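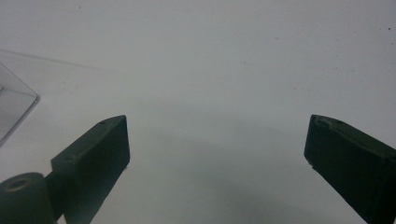
The two dark fingers of a gripper, open over a white surface. At the left you see a corner of a clear plastic box.

How does a robot know what it sees?
By Angeliki Mavromatis, for the children's pages of Silholm

Look at the picture for a moment. You found the box very quickly, I think, although it is clear like a window and only a part of it is inside the picture. For a computer this is hard work. Today I want to tell you how the computer does it.

A picture is made of numbers

A camera gives the computer a very big table of numbers. Each number says how bright one tiny point is. White is a high number and black is a low number. In our picture the surface has high numbers and the gripper fingers have low numbers.

The part of the software that reads these numbers is called perception. It is a long word for a simple question: what is there, and where is it?

First job: find the fingers

The fingers are easy. They are almost black, and the surface is white. Where high numbers stop and low numbers begin, the software draws a line. We call this line an edge. If you follow the edge all the way, you get the shape of the finger.

Second job: do not be fooled by a shadow

Between the fingers there is a gray place. You know that it is a shadow and that you cannot pick it up. The software must learn this. One trick is to look at how the gray begins. The edge of a finger is sharp. This shadow is soft, and the white becomes gray slowly.

My colleague Arne Albers wrote the first shadow test in our program, which has the name Grovedus. In its first week it reported 23 objects on a table where we had put only one cup. Most of them were shadows. Arne printed the list and hung it beside his desk.

Third job: the clear box

Clear plastic is the most difficult. The camera looks through it and finds the white surface again, only a little more gray. So the software searches for other signs, for example a bright rim where the light comes back from the plastic. It also looks for straight edges and corners.

There are small dark specks on the surface too. They may be only dust. Grovedus has a rule for this: a thing that is smaller than a certain size is not an object. We had to try 12 different sizes before we were content with the rule.

And then? Planning and control

When perception has finished, the next part begins. It is called planning. Planning decides on a way for the fingers, so that they come to the box and do not push it over. It is like when you think about your steps before you cross a stream on stones.

The last part is control. Control gives the small orders: a little to the left, a little lower, now close. It can send 50 such orders in one second, and after each one it checks where the fingers are.

Try it yourself

You need a sheet of white paper, a clear plastic cup, a dark pencil and a lamp. Ask a grown-up before you switch on the lamp.

Put the pencil and the cup on the paper. Close one eye. Now draw only the edges that you see, and nothing else. Draw the shadows also, but with dots.

Then move the lamp to the other side and make a second drawing. Which lines have moved? Which lines are still in the same place?

Words to remember

Edge: the line where bright changes to dark.
Perception: finding out what is there.
Planning: choosing the way.
Control: making the movement, step by step.

You can send your two drawings to Edeltraud Buschmann at the Silholm children's desk. Please write your first name and your age on the back.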